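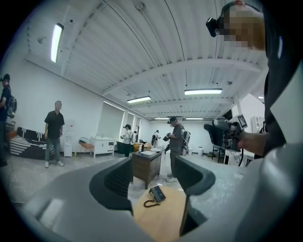 Hand-held grippers and head-mounted cameras in use in one large room, seen from one of the grippers.

FOR IMMEDIATE RELEASE

Orex opens orders for the Fiadzo hand-held gripper kit

SKUMTON, November - I've been wanting to write this one for a long time! Starting Wednesday, Orex is taking orders for Fiadzo, our kit for teams who teach robots by showing them how a job is done. You pick up the gripper, you do the task with your own hands, and the recording goes off to train your robot (no robot needed in the room while you do it, so you can work pretty much anywhere with a table).

I run the product side here at Orex, and I've spent more hours squeezing these things open and shut than I'd like to admit. What I love most is how quickly people settle into it. Hand someone a gripper, give them a few minutes to fumble with a cup or a cable, and off they go.

Each Fiadzo kit comes with 2 grippers, a head-mounted camera, a backpack for the gear you don't want to hold, a set of square markers and a charger. We also sell a group bundle for 16 people, which is the one to get if you want a whole room working at the same time. Spare finger pads are sold separately, and yes, you'll want a few.

Recordings go into Bindar, our desktop software. Bindar lines up the gripper view with the head camera view, lets you trim the boring bits and exports the lot in the common formats. Our pilot customers have already put over 1000 hours of recordings through it, and they weren't shy about telling us which buttons were in the wrong place. (We moved them!)

The first 100 kits ship from our Skumton workshop before the end of the year, in the order they come in. Bindar is included for the first year, and the group bundle comes with a training day at your place or ours.

If you write about robots and would like to borrow a kit for review, get in touch with the Orex press desk. We'll send a loaner with a prepaid return label, and please tell us what bugs you about it.

About Orex
Orex makes hand-held recording tools and software for robot training. We're based in Skumton.

Press contact: Orex press desk, Skumton

###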